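Prundberg Village Library: reading room and local archive
Progress report to the Harbridge Fund
16 March 2020

Summary

The work goes forward, with a small delay in the archive part. The reading room is open again and the new shelves are in use. The cataloguing of the old parish papers started in January, two weeks later than we planned, and we ask for a short extension for this part only.

Reading room

The floor was repaired before the winter and the walls were painted by the same firm, Casteck. We had a disagreement with them about the price of the second coat, which was not written in the offer. It was settled and we paid half of the difference from our own money, so it does not appear in the costs below. The heating is still weak near the north window. Readers move their chairs to the other side, and for the moment we leave it like this.

Evening opening on Thursdays is well used, mostly by pupils who wait for the late bus.

Parish papers

The oldest document is a land register from 1786. Its binding is loose and we have sent it to the Ondrejka workshop for an opinion. The rest of the collection is in boxes, and 15 boxes are now listed. The handwriting in the letters is more difficult than we expected, so we describe each letter in one or two lines and do not copy the full text. We believe this is enough for a visitor to find what he needs.

Costs

From the grant we spent 1000 euros on shelves and around 500 euros on acid-free folders. The invoices are attached. The money for the printed guide is not touched yet.
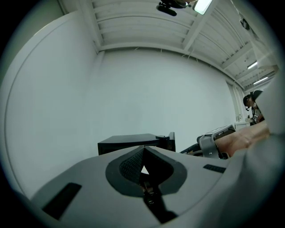
Next steps

We will finish the list of boxes and then choose the letters for the printed guide. The text of the guide should be ready six weeks after the list. We would also like to move a small sum from printing to the repair of the register, if the workshop advises it. Please let us know if this needs a formal request or if a letter is sufficient.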